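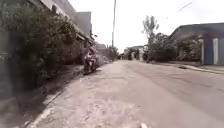 What Is a Wildlife Corridor?

Animals need to move. They look for food, water, a mate, or a safe place to sleep. A wildlife corridor is a strip of land that lets them get from one wild place to another.

Long ago, the forest near the town of Trondora was one big piece. Then people built farms and roads, and the forest was split in two. The bigger part is called Onolo Woods. Hedgehogs on one side could not easily reach hedgehogs on the other.

Why does that matter? A small group of animals can run out of food. It can also be wiped out by one bad winter or one sickness. When groups can meet, their babies are usually healthier.

A corridor can be a row of bushes, a stream bank, or a tunnel under a road. The one at Trondora is a line of shrubs 400 yards long. Iwona Nowicki, who studies small mammals, checked it for footprints every morning in May. She found tracks on 17 mornings — mostly hedgehogs, but also a fox.

Words to know
Habitat: the place where an animal or plant lives.
Species: one kind of living thing.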